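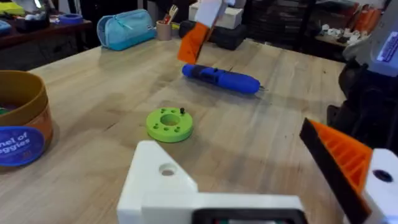

February, after eleven at night

Watched the new Stustard video three times, which is two more than it earned. Everyone in the comments is calling it a short film. It's four and a half minutes of a man walking down a hallway in a coat.

The song is fine. I want that on the record before I get mean about the rest. It's the slow one from the second half of the album, the one I used to skip and then stopped skipping in January when the car heater died and I couldn't be bothered taking my gloves off to press the button. Good chorus. Somebody let the piano be a bit out of tune and I'm grateful.

But the video. They've gone and shot it in the old Batcombe theatre, and the label's write-up says the building is "a character in its own right." Is it? I've been to the Batcombe. It seats 161 downstairs, the carpet smells like soup, and the balcony has been closed for as long as I've had a licence. On screen it's all gold light and velvet. They must have spent most of the budget on lamps. 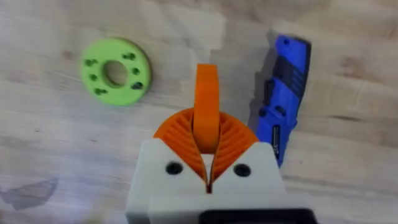
Then the guest singer turns up at the second verse, and I don't believe for one second they were in the building on the same day. They never share a shot until the end, and when they do it's from behind, and her hair is a different colour. Maybe that's meant to be grief. People online say it's grief. I say somebody had a flight to catch.

The write-up also claims 4,000 people applied to be in the crowd scene. I paused it. Very generously, there are 70 heads, and I'm fairly sure the fellow with the scarf is in two different rows.

What bugs me is that I liked the Sfeir clip from last spring so much, and that was one camera in a laundromat. She sang it straight through and forgot a line and they kept it. It has 114 comments under it and six are mine. Nobody called that one a short film.

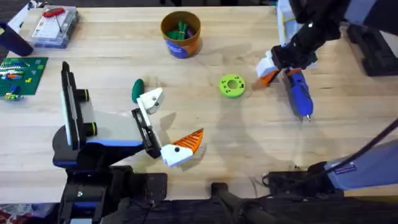

Had toast, came back, watched it again with the sound off. Worse. With the sound off you notice he's always just about to open a door. He never opens it. I suppose the sequel is behind there, because the last thing on the screen is "Part One," and that's when I said a word out loud and woke the dog.

There's a tour coming, of course. Murik is opening for them, so now I have to think about it, because Murik live is worth a bad parking spot and a cold walk. The tickets are dear and the fee on top is a joke. I could go for the first hour and leave. I've said that before, and I stayed to the encore and bought a shirt.

Must ring the garage about the heater before the tickets go up.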